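Home | News | Parliament | Opinion | Contact

Posted in: Politics, Reports from the regions

A day at the Morais district assembly

By Martim Vilela
23 May 2022

I went to Morais to see the open day of the district assembly, which is held once a year before the budget session in June. The bus from Musau takes two hours and stops in every village, so I arrived when the doors were already open and the first group had gone in.

The building is from the time when the district was much richer. One gives the name at a small desk, receives a paper badge, and waits on the stairs. Our group had 12 people, most of them pensioners from Sosatetti who wanted to ask about the road.

A clerk showed us the chamber first. It has 68 seats, but the assembly was made smaller after the last reform and the two back rows now belong to the public. We were allowed to sit in the front and try the voting buttons. The green one on my desk did not work, and the clerk wrote this down.

After that came the part I had travelled for, one hour of questions with the deputy chairwoman. She spoke without notes. The Sosatetti people asked why the repair of the Drirkier road was again moved to next year. She answered that only one company had made an offer and that the law asks for two. A man behind me said he has heard this answer already from the chairman before her. She did not get angry, she only said that he was right to be tired of it.

I asked about the petition against closing the registry office, signed by about 4000 residents. By the rules it must be debated, but the rules do not say when. She told me it is point 113 on the list for this year, and that the list is not always followed in order. I would have liked a clearer reply.
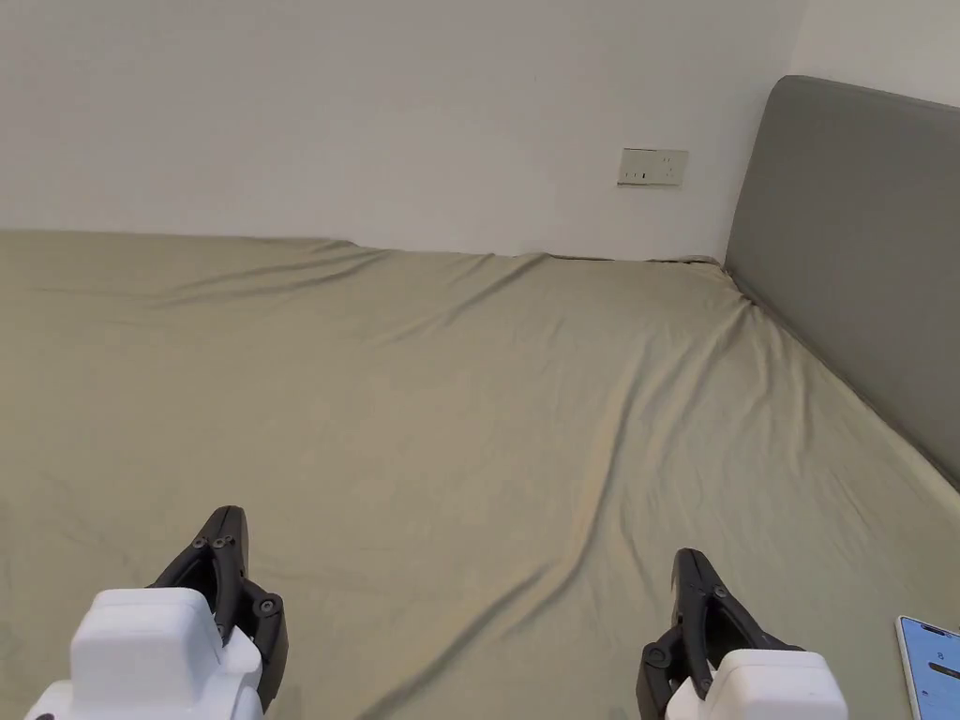 In the evening I read the draft budget, which they give to every visitor in a thick brown envelope. The table for the roads is on the last pages and it is printed very small. The Drirkier road has a line there, with a zero beside it and a note which sends the reader to an annex. The annex was not in my envelope. I have written to the clerk to ask for it, and I will go back in June to hear the debate.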